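FABBRI HOUSE - SHARED KITCHEN, SECOND FLOOR
Safety walk-through, 23/06/2024
Inspected by: Viola D'Amico
Present: Samuele Pace (tenant rep), Arturo Longo (arrived for the oven, left before the drains)

Extinguisher by the door - PASS
In date, pin in place, gauge in the green. Also in use as a coat hook. Coats removed.

Fire blanket - FAIL
The pouch is on the wall. The blanket is not in the pouch. Samuele thinks it went on a picnic. Replacement ordered from Nerby.

Smoke alarm, hallway side - PASS
Tested twice, the second time by toast.

Range hood filter - FAIL
Last cleaning is signed off in the log in handwriting that three people deny. Filter came out with effort and a noise. Soak it overnight or replace it before July.

Oven door seal - PASS WITH COMMENT
Seal is fine. Arturo says the oven runs hot and has said so at every inspection since he moved in. Put a thermometer in with the dial at 400 and it read 400. He would like it noted that he disagrees with the thermometer.

Outlets near the sink - PASS
Both trip when tested. The 1000 watt Vendia kettle and the space heater may not share a power strip, however well they get along. Strip removed and left with Ginevra Martinelli at the office.

Counters - PASS WITH COMMENT
No chips or open seams found on the day. Please keep using cutting boards, and no hot pans straight on the surface. Lemon juice and vinegar get wiped up right away, including by people who "were just about to."

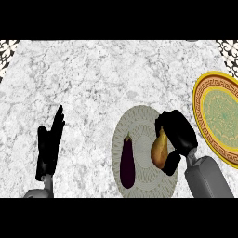 Item 7, counters. Gray veining in pale marble, patterned black-and-white behind.

Under-sink cabinet - FAIL
Bleach and ammonia cleaner stored side by side, again. Moved the ammonia to the hall closet, top shelf. There is a slow drip at the trap with a soup bowl under it. The bowl is not a repair. Plumber quoted 605 for the trap and the shutoff valve together, and the office has approved it.

Refrigerator - FAIL
Reads 46 degrees, should be 40 or below. Door was being held open slightly by a casserole. Casserole unclaimed and now gone. Recheck in 24 hours.

Exit route - PASS WITH COMMENT
Clear once Ah-rin Shin's bicycle was moved. It has been moved before. The hook downstairs is free and will hold it.

First aid kit - FAIL
Contents: one bandage, a menu. Restock from the Daltia list.

Reinspection of failed items in July. Please sign the sheet on the door with your own name.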